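Home | Talks | Members | Library | Contact

Speaker notes: How to throw a supper for people you barely know
(Saturday session, 17 minutes plus questions)

Get a glass of water first. Wait for the door to close.

Hi everybody, I'm Elvira Nina, and I love having strangers over for dinner! Moved here knowing one person (wave at Cheuk-hei if he's in the back) and decided to feed my whole stairwell. Tell the soup story. Keep it short, I always run long on the soup.

First thing: the invitation. Paper under the door beats a group message. Put a start time AND an end time on it. People who don't know you want to know when they get to go home, and they say yes much faster if it says 6:30 to 9. Ask about allergies right there on the paper.

Second: cook something you could make half asleep. My first supper I tried a recipe with 17 ingredients and I was still chopping when the bell rang, with Ladi Nwosu from the second floor standing in my kitchen holding his coat. Now it's bean stew, bread, one big salad. Done!

PAUSE. Ask the room: what's the worst thing you ever served a guest? Take two answers, three if they're good.

Next slides, table settings. Talk about color, you don't need matching anything. 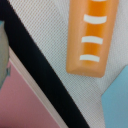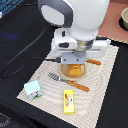 Howlader Neighbors' Supper Club

Orange is my color, by the way, I'd put it on every table if they let me. Pick one color you like and repeat it, and old plates from three different thrift stores suddenly look like you meant it.

Okay, seating. I used to let people sit anywhere, and the couples stuck together all night and the shy ones ended up by the wall. So now I do name cards, first names only, big letters. Split the couples up (they forgive you by dessert).

Money. My last supper cost 57 dollars, stew and all, and I didn't ask anyone to chip in. If somebody offers, let them bring the bread. Edith Chambi brought a loaf in December that we still talk about.

Conversation. One question on a card under each plate. "What did your street smell like when you were ten?" worked great. "What are your goals?" did not, oh my gosh, silence.

If there's time: the night the power went out. If not, skip to the sign-up sheet, Nouhaila Zerouali has the pen.

Questions. Repeat each one into the mic!

Recent talks
Bread for beginners
Borrowing chairs without losing friends
What to do with 60 lemons

Contact the club | Copyright Howlader Neighbors' Supper Club | Back to top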